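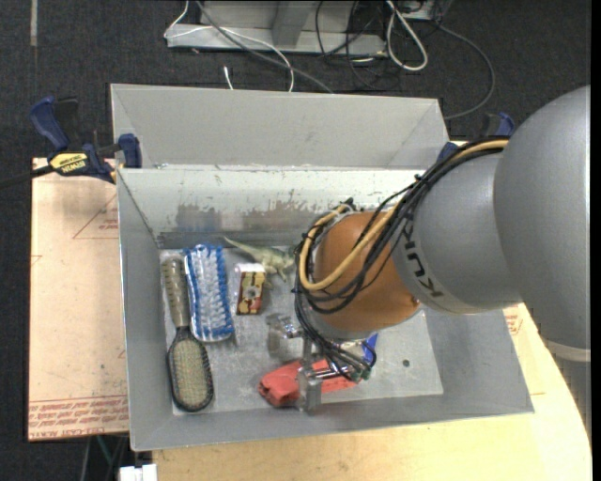 Pourquoi la probabilité de victoire finale d'une équipe peut-elle baisser après un match qu'elle a gagné ?

La probabilité publiée à l'issue de chaque journée dépend de trois éléments recalculés simultanément : la force estimée de l'équipe, sa position dans le groupe et le parcours probable en phase éliminatoire. Une victoire améliore presque toujours le deuxième élément. Elle peut cependant s'accompagner d'une révision à la baisse du premier, lorsque le modèle attendait un écart de buts plus important, et d'une dégradation du troisième, lorsque les résultats des autres groupes placent un adversaire plus fort sur le chemin de l'équipe.

Discussion rattachée à la rubrique « Prévisions et classements »
Sujet : recul d'une équipe victorieuse dans le tableau des probabilités

Message de Rehema Lema

Madame, Monsieur,

Je suis, pour le bulletin interne de notre club, les probabilités calculées par le modèle Privent sur le tournoi régional en cours. Avant la deuxième journée, l'équipe de Wendham occupait le deuxième rang des favoris. Elle a remporté son match de jeudi sur le score d'un but à zéro et figure désormais au cinquième rang, derrière Neda, qui n'a pourtant obtenu qu'un match nul.

J'ai relu la notice qui accompagne le tableau. Elle précise que le tournoi est simulé un grand nombre de fois, mais n'indique pas comment le résultat d'une rencontre est pris en compte d'une journée à l'autre. Je souhaiterais savoir s'il s'agit d'une erreur de saisie ou d'un comportement normal du modèle. Je souhaiterais également savoir si un recul de cette ampleur mérite d'être commenté auprès de nos lecteurs, qui ne sont pas tous familiers de ces calculs.

Je vous remercie par avance de vos éclaircissements.

Réponse de Boris Vávra
Retenue par l'auteure du message

Madame,

Le mouvement que vous signalez est conforme au fonctionnement du modèle et ne révèle pas, à lui seul, d'erreur de saisie.

Il convient en premier lieu de distinguer le résultat de la performance. Un modèle de ce type attribue à chaque équipe une note d'attaque et une note de défense. Avant la rencontre, ces notes permettent d'établir un nombre de buts attendu pour chacune des deux formations. Après la rencontre, elles sont corrigées en fonction de l'écart entre ce qui était attendu et ce qui a été observé. Si Wendham affrontait l'équipe la plus faible du groupe, une victoire par un seul but peut constituer une performance inférieure à l'attente. La note d'attaque diminue alors, malgré les trois points acquis.

Il convient ensuite d'examiner le tableau final. Vous ne mentionnez pas le résultat de Mbwambo dans l'autre groupe. Or, si cette équipe, jusque-là attendue à la première place, termine deuxième, elle devient l'adversaire du vainqueur du groupe de Wendham dès le premier tour éliminatoire. Dans cette hypothèse, la première place de Wendham perd une partie de son intérêt. Neda, située dans l'autre moitié du tableau, peut au contraire bénéficier de ce changement sans avoir gagné.

S'agissant du rang, je vous invite à la prudence. Lorsque plusieurs équipes présentent des probabilités très proches, une variation minime suffit à faire perdre plusieurs places. Il est préférable de publier la probabilité elle-même, accompagnée de sa valeur précédente, et de ne mentionner le rang qu'à titre secondaire.

Enfin, le nombre de simulations doit être vérifié. Avec 300 tirages seulement, les probabilités fluctuent sensiblement d'un calcul à l'autre, même lorsque aucun match n'a été joué entre-temps. Une équipe créditée de 23 % peut ainsi gagner ou perdre deux points par le seul effet du hasard. Si la notice ne donne pas ce nombre, il est légitime de le demander au responsable du tableau.

Pour votre bulletin, la formulation suivante me paraît suffisante : « Malgré sa victoire, Wendham voit ses chances de remporter le tournoi réduites par un score plus serré que prévu et par l'évolution du tableau final. » Encore faut-il avoir contrôlé que les deux causes sont bien réunies.

Veuillez agréer, Madame, mes salutations distinguées.

Réponse d'un membre non inscrit

Ces modèles ne tiennent compte ni des blessures ni de la motivation. Une équipe qui gagne devrait monter, le reste relève de la théorie. L'an passé, un favori annoncé à 80 % pour un simple match de groupe a perdu. Il me semble donc inutile de consacrer un article à ces chiffres.

Commentaire de Boris Vávra

Une probabilité de 80 % implique que l'événement contraire se produise une fois sur cinq. Une défaite isolée ne permet donc pas de conclure. L'absence de prise en compte des blessures est en revanche une limite réelle, qu'il serait utile de rappeler aux lecteurs.

Commentaire de Rehema Lema

Je vous remercie de cette réponse détaillée. Après vérification, Mbwambo a bien été battue et se trouve deuxième de son groupe. Le nombre de simulations ne figure pas dans la notice ; j'ai adressé une demande en ce sens. Le bulletin publiera les probabilités des deux journées côte à côte, sans colonne de rang.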